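**The bench top, a few months in**

Some people asked about the wood top after I mentioned it in March, so I'm putting it all in one thread.

It came from Cellano, unfinished, 42 inches on the short side. Shayne Quinlan and I carried it up the stairs. It would not go around the landing flat, so we stood it on end.

Sanding took most of an afternoon. I went through 15 discs, which was too many. I was pressing too hard and they clogged.
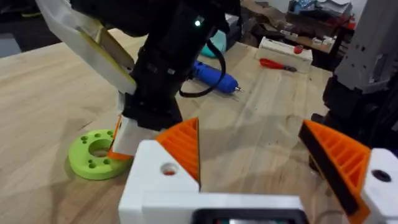 For finish I used Brosimer oil, 3 thin coats, a night between each. I wiped off the extra with old T-shirts. Lay those out flat outside when you're done, don't ball them up in the trash.

Hala Karaki told me to do the underside too. I skipped it the first week, then got nervous about it cupping and did it lying on my back on the floor. Do it first.

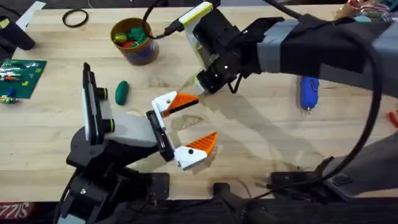 I thought about stain and decided against it. I didn't want the room any darker. The boards are pale blond, and the few darker marks in them were going to show whatever I did, so I left them. Stain might have made them blotchy anyway - I tried it on an offcut and didn't like it.

Legs are from Hinds. They bolt on with slotted holes so the wood can move when the weather changes. Don't crank the bolts all the way down. Snug is enough.

Small parts are easier to find on light wood than they were on the old gray top. I used to lose black screws on that one all the time.

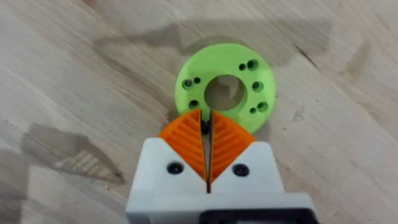

I print most of my smaller pieces in bright colors now. Black filament is what I had for years and I was always hunting for things. The lime-green ring with the big center hole and eight smaller ones around it is easy to spot against the grain. I bought more of that color from Calurach and I'm still on the first spool.

Cleaning is a damp rag and then a dry one. No spray cleaner. I did get one ring from a coffee mug and it came out with 220 grit and a dab of oil.

I try to put hand tools away at the end of the day. It doesn't always happen, and the pliers are the worst for it.

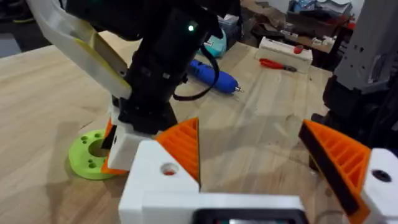 Next coat of oil goes on in 6 months, or sooner if water stops beading. I wrote the month on masking tape and stuck it under the edge.

Shayne wants the same top for his garage. I told him to measure his doorway first. He says he'll do it this weekend - I have the leftover oil set aside for him.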